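Home | Issues | Lab Notes | Hardware | Archive | Subscribe

Lab Notes: Two fingertips, one box

The Skamano cell spent most of December on a single question: whether the Rivari parallel gripper should keep its stock rubber tips or move to the angled green pads from Okabe. Both sets mount on the same finger plates. A swap takes two screws per finger, and the wrist camera does not need to be recalibrated afterward.

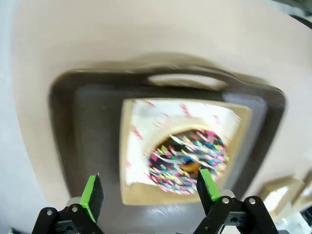 3 min read

The test object is a square cardboard box with a donut on the label, placed in a dark gray tray. Cardboard walls give under load, so grip force matters more than it does with the molded parts we used last time. The printed top is a second problem. The Pastier controller estimates box pose from the wrist view, and motion blur on the label degrades the estimate during a fast approach.

Each pad set ran 200 picks at a closing force of 26 N. Approach speed was held at 60 mm/s for the final segment. The stock tips slipped more often when the box sat rotated in the tray – the flat face touched one edge first and pushed the box around before the second finger closed. The wedge pads tolerated more rotation but left light creases in the side walls.

Logs from all runs, including setup and aborted attempts, come to 2,211 entries. We have not yet separated pose errors from true slips, and the comparison should be read with that in mind. The next round repeats the wedge pads at lower force, with a shorter camera exposure.

Recent items
Cable routing on the Rivari wrist
Pastier controller: notes on the force loop
Choosing a tray for bin-edge picks
Camera exposure and printed labels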